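Lift-Off Lid Boxes: Final Project Report
Intro to Packaging, Liltmont
Submitted 7/1/22
Group: C. MacLeish, N. Desjardins

Background

Our group picked rigid boxes. The kind with a base and a separate lid that lifts straight off, no hinge, no tuck flap. Phones come in them, so do watches and board games and small electronics. We wanted to know why some lids slide off nicely and some need a fight, and whether you can tell by looking.

Boxes came from our own closets, plus a few from the Alwood store room. All small, all board with a printed or plain wrap. Catriona measured, Normand did the write up and most of the arguing.

Main sample

The black one is the box we kept coming back to. Long, low, plain black, small white print on the lid. The lid sits on the base with a small step where they meet, so there is a line to find with a fingertip. Also some wear on one end, where you can see a lighter gray edge. That turned out to be useful – you get a look at the board under the black without cutting anything up.

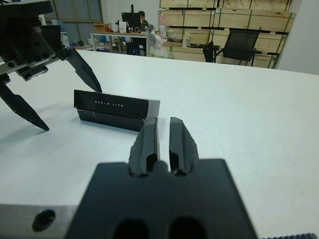
Main sample on its long side, with OAK-D LITE printed on the upper part and the lighter edge at the right end.

We did not want to destroy samples so board thickness was only taken at exposed edges. This is a weak point, see the end.

Setup

White table the whole way through. First try was on the brown bench by the window and the dark boxes looked fine but the kraft ones vanished in photos. On white you can see the outline and the shadow line of the lid clearly. We wiped the table between boxes becuase board dust gets under the base and then it slides more easily, which messes with the pull.
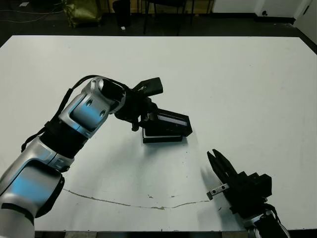

Every box got the same treatment. Base down, lid up, one slow lift from the long sides, then one from the short ends. Lid goes down next to the base, then back on. If the base came up with the lid we wrote "stuck" and counted it as a fail for that lift. If the lid went on crooked we wrote that too. We did 372 lifts total, split over 2 afternoons in June. A bit boring by the end.

What we looked at

Overlap. How far the lid comes down over the base.
Gap. Slack between lid wall and base wall.
Inner rim. Whether there is a liner standing up inside the base.
Finish. Matte or gloss, inside and out.

The inner rim matters more than we expected. It gives the lid something to line up on, so closing is quicker, but if the rim is tight it holds air and the lid comes off slow. Catriona thinks the slow part is on purpose and people like it. Normand thinks it is annoying. We left both opinions in.
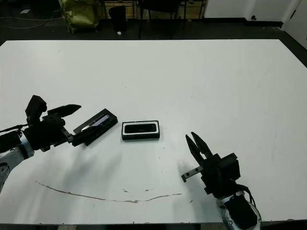 Lid and base apart. White inner rim around the opening, black outer walls, shine inside both pieces.

Color contrast helps as well. A white rim in a black base is easy to see when your putting the lid back. The Gurnanik box has everything in the same dark gray and we set the lid down on the wrong side of the edge 6 times.

Short end lifts were worse on long boxes. The lid tips, one corner binds, done. Long side lifts were mostly fine. The Yurt box was nearly square and did not care either way.

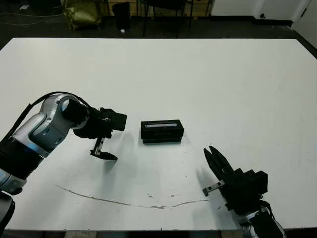
Problems and what we would change

No scale under the pull, so "stiff" and "easy" are by feel, two people agreeing. A cheap spring scale would fix it.

Boxes were used already. A lid that has been opened for a year is looser than a new one and we had no new pairs to compare.

Humidity. Not recorded. Should have been.

The full sheet has 642 rows counting closes and repeats, it's in the class folder. Rows marked R are repeats after wiping the table. A couple of the gap numbers for the Yurt box are in inches by mistake, fixed in the second tab.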